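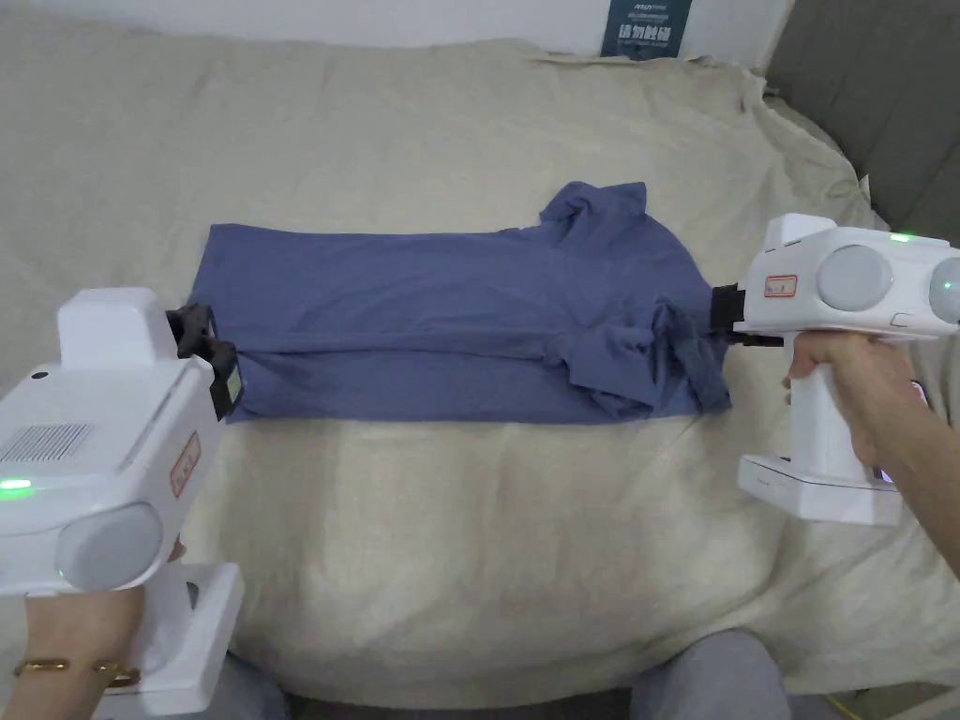
## 回复：盖尔索普的“敲门的死者”，以及狼皮腰带的问题

各位列友，大家好：

先谢谢 Faisal 的长信。我收到以后读了三遍，因为我的中文读得比较慢，也因为信里的问题都很要紧。我把他的原信分段引在下面，在每一段后面写我的意见。中文不是我的母语，如果有哪句话说得太硬，请大家相信这是我的语法的问题，我没有别的意思。

地名我仍然按照上次大家同意的办法：第一次出现的时候保留原文，以后用汉字。Gelthorpe 写作盖尔索普，Dresstead 写作德雷斯泰德，Skaston 写作斯卡斯顿。Ñahui 我不敢音译，因为我听过两种读法，所以一直写原文。

> **Faisal Orakzai 写道：**
>
> Zarmeena，你在六月的信里说，盖尔索普的死者回家的时候一定先敲门，敲三下，并且叫出家里一个人的名字；被叫的人如果答应了，当年就会死。我把手边的抄本又查了一遍，“叫名字”这一点我只在比较晚的讲述里看见。早的讲述里只有敲门。你是不是把两种东西合在一起了？

您说得对，我合在一起了，这是我的错误。

我当时用的是卡片的总目录，没有回到卡片本身。目录里“敲门”和“叫名字”放在同一个号下面，我就以为它们总是一起出现。上个月我重新看了盖尔索普的全部卡片，一共 1,286 张，其中和归来的死者有关系的只是一小部分。在这一小部分里面，最老的一批讲述人只说“有人敲门，母亲不让开”。第二天早上门口有泥，泥一直通到教堂的墓地。没有名字，也没有人因为答应而死。

“叫名字”出现在后面一代讲述人的口中，而且差不多都是在斯卡斯顿做过工的人，或者嫁到斯卡斯顿去的女人讲的。斯卡斯顿有一个很有名的故事，讲磨坊主人的弟弟淹死以后，每到水涨的时候在窗外叫他哥哥。我猜想两个故事是在这里连上的。但是我只能说猜想，因为我没有找到一个讲述人明白地说“这个是我从斯卡斯顿听来的”。讲故事的人很少这样说话。

还有一个小地方，我想请懂当地方言的列友帮助。卡片上的动词有时候写作“喊”，有时候写作“问”。如果死者是在“问”一个名字，比如问“某某在家吗”，那么这和直接“喊”一个人是很不同的。前者是一个客人的行为，后者是一个有权力的人的行为。我现在的译文里一律用“叫”，这样比较安全，可是也把差别盖住了。 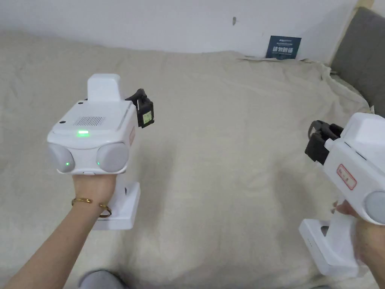
再说门口的泥。我以前把它看作一个装饰性的细节，现在我觉得它比敲门还要稳定。几乎每一个老的讲述都有泥，而且讲述人会停下来说明泥的颜色：墓地那边的土是红的，村里路上的土是灰的。听的人都知道这个区别，所以讲述人不用说“死者来过”，只要说“红的”。有一位讲述人的故事就停在这个字上，记录的人在后面加了一个问号，大概以为她没有讲完。我认为她讲完了。

> 第二个问题。你把墓上压石头的习俗也算作防备死者归来的证据。可是德雷斯泰德的教堂账目里面，石头的钱和修墙的钱写在一起。会不会只是为了不让猪和狗去挖？

这个问题我想了很久，我的回答恐怕不能让您满意：两个解释我都不能排除。

账目我看的是抄件，没有看过原件。抄件上写的是“为北边的坟买石头”。修墙那一项写在它的下一行，中间没有空格，所以后来的人把它们当作一笔。我觉得“北边”两个字很值得注意。在德雷斯泰德，教堂的北边埋的是外乡人、没有受洗的孩子，还有那些死得不好的人。如果只是为了防猪，南边的坟也应当买石头，猪并不知道谁受过洗。

但是反过来说，北边的墙正好是坏的，猪也许就是从那里进来。这样一来，我上面的论证就弱了很多。我把这一点写出来，因为我在草稿里本来没有写，后来觉得这样不诚实。

关于石头的大小，几个讲述人的说法也不一致。有人说要两个男人才抬得动，有人说是一块可以放在手心里的白石头，放在死者的嘴上。我原来的表格里把这两种都登记为“压石”。现在我打算分开：大的登记为“墓上石”，小的登记为“口中石”。口中石只有两条记录，都来自同一个家庭，祖母和孙女。孙女那一条几乎是祖母那一条的重复，连停顿的地方都一样，所以算成一条可能更合适。如果列友当中有人在别的教区见过类似的说法，请写信告诉我，最好附上讲述人的出生地。 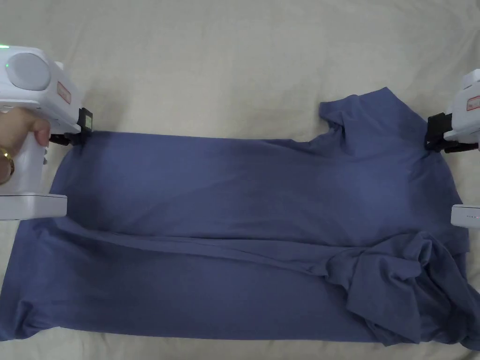

讲述人的出生地这件事，我想多说几句，因为它影响后面的狼的问题。我们的卡片上写的地点，是“记录的地点”。一个人在德雷斯泰德的济贫院里讲了一个故事，卡片上就写德雷斯泰德，可是这个人也许六十岁以前都住在海边。我在做第一份分布图的时候没有注意这个，结果德雷斯泰德看起来像是一个妖怪特别多的地方。其实是那里的老人特别多，而且冬天有人愿意坐下来听。

我已经开始改这份图。改好的有 883 条，其余的还要查出生登记。这个工作很慢，请大家暂时不要引用旧图。

> 第三，狼皮腰带。你说德雷斯泰德的变狼故事是从书里来的，口头传统里没有。我不同意。我外祖母那一辈的人都会讲系腰带的牧羊人，她们一本书也没有读过。

Faisal，我很尊重您外祖母的讲述，我也没有意思说它是假的。也许是我用词不好。我说“从书里来”，意思是故事在某一个时候经过了书，然后又回到口头。一个不识字的人完全可以讲一个从书里来的故事，只要她的邻居、牧师或者卖唱本的人读过。

我的根据有三个，请您看看是不是站得住。

第一，这个地区在有记录的年代早就没有狼了。当然，没有狼的地方也可以有狼的故事，这一点我知道。可是德雷斯泰德的讲述人说到狼的时候，用的词很奇怪：他们说它“像一条很大的狗，尾巴不会翘起来”。这样的句子听起来像是在解释一张插图。说到黑狗的时候，他们从来不需要这样解释，黑狗就是黑狗，在斯卡斯顿的桥上等着，谁都知道它有多高。

第二，腰带的做法太完整了。要三指宽，要用整张皮，扣子上要有七个齿，系在第九个孔。口头的故事通常不会记得这么多数字，或者每个人记得的数字不一样。在德雷斯泰德，所有人的数字都一样。这让我想到唱本，因为唱本印出来以后数字就不会变了。

第三，故事的结尾。牧羊人的妻子把腰带扔进炉子，牧羊人光着身子站在雪里，向她道谢。这个“道谢”在我读过的口头变狼故事中很少见。口头的结尾一般比较坏：丈夫死了，或者走进林子，再也不回来。道谢的结尾像是给孩子或者给礼拜日学校准备的。

可是我也要承认一个反面的证据，是我整理的时候才注意到的。有一位讲述人，她的故事里没有腰带，只有一件衬衣。牧羊人每次出去以前，把衬衣脱下来叠好，放在一块平的石头下面；如果别人动了衬衣，他就变不回来。这个东西很古老，各地都有，不需要经过什么唱本。她讲得很短，记录的人显然不喜欢，在旁边写了“不完整，缺腰带”。我觉得这句旁注害了我们很多年，因为后来的人都去找有腰带的，把没有腰带的当成坏的文本。
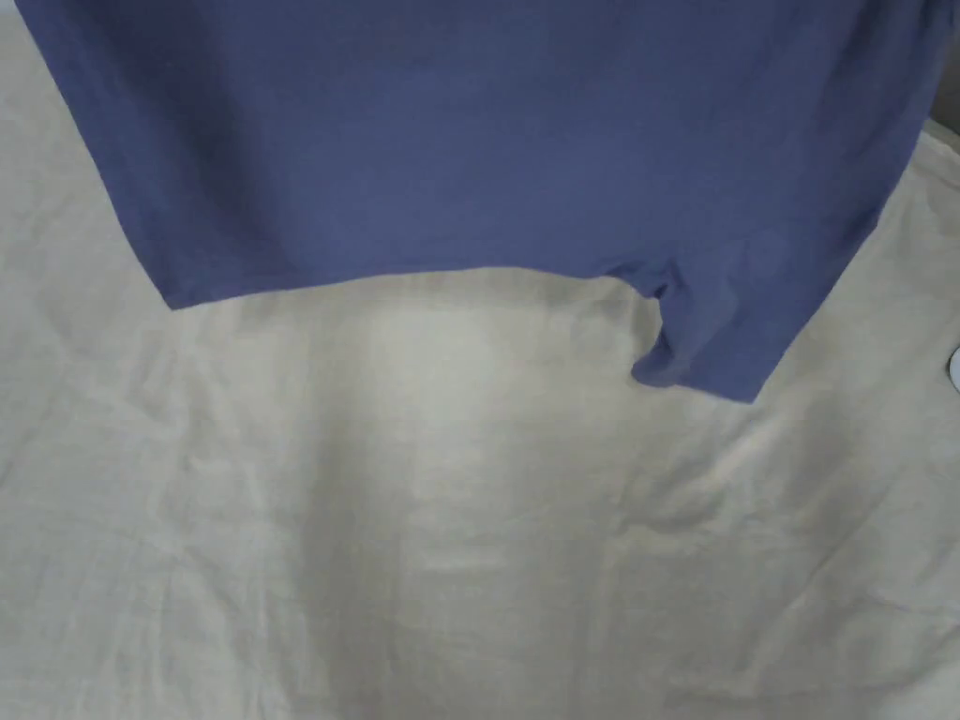

所以我现在的看法是这样：德雷斯泰德可能有两层故事。下面的一层是衣服的故事，很简单，也许很老。上面的一层是腰带的故事，比较完整，很可能经过了印刷。您外祖母讲的是哪一种呢？如果她讲的腰带没有七个齿，或者她说的是“换衣服”，那对我来说非常重要，我愿意马上改我的意见。您信里只写了“系腰带的牧羊人”六个字以外没有写别的，能不能请您把记得的都写下来，不要整理，想到什么写什么？连她讲到一半去看锅的地方也请写上。

> 最后一点。Ñahui 的“受罚的人”你也放在同一章。隔着一个大洋，我看不出有什么理由。

这一章的标题我已经改了。原来叫“归来者的传播”，“传播”这个词不合适，好像我认为死者是坐船过去的。现在叫“归来者的比较”，老实说也不太漂亮，谁有更好的题目请告诉我。

我把 Ñahui 放进来有一个比较窄的理由。在那里，受罚的死者走夜路回来，要吃东西，要还债，要把藏起来的钱告诉家里人。他说话，说得很多，家里人可以同他讲条件。盖尔索普的死者几乎不说话。我在旁边放一个多话的死者，读者就更容易听见盖尔索普的安静。这样的比较不要求两个地方有过来往。

不过您的批评里有一点我完全接受：我对 Ñahui 的材料只知道译文，而且是转译。那份转译里有“魂”和“身体”两个词，用得很乱，有时候同一段里死者先是魂，后来又有重量，把驴子压倒了。我不知道这是讲述人的意思，还是译者的疏忽。在弄清楚以前，我会把这一节缩成一页，并且注明来源。

关于译名，还有几件小事，一并写在这里：

- “归来者”这个译法，有列友觉得太像一部小说的名字，建议用“还家的死人”。我个人喜欢后者，可是在表格里它太长。正文用“还家的死人”，表格用“归来者”，大家看可以吗？
- “吸血鬼”一词请不要用来翻译盖尔索普的任何材料。那里没有一个死者吸血。早年的一份译稿用了这个词，后来有人根据译稿写文章，说盖尔索普有吸血鬼传统，这件事到现在还没有更正。
- 黑狗的名字，在斯卡斯顿有三种拼法。我都保留，不统一。
- 卡片号请写全号。上次有人只写“1,716 号”，可是两个盒子里各有一张 1,716 号，一张讲黑狗，另一张讲怎样治牛的眼睛。我找了整整一个下午。

德雷斯泰德账目的抄件，我可以寄给需要的人，请私下写信，不要发到全体的地址，因为附件比较大，上次把几位列友的信箱塞满了，我很抱歉。

衬衣的那一篇我翻了一个初稿，还不敢拿出来。原文里有一个动词，我不能决定是“叠”还是“卷”，讲述人在两句话里好像用了两个意思。等我问过人以后，星期日以前发给大家看。

祝各位安好。

Zarmeena Bhutto

附：上面说 Faisal 只写了“系腰带的牧羊人”六个字，我数了一下，是七个字。请原谅。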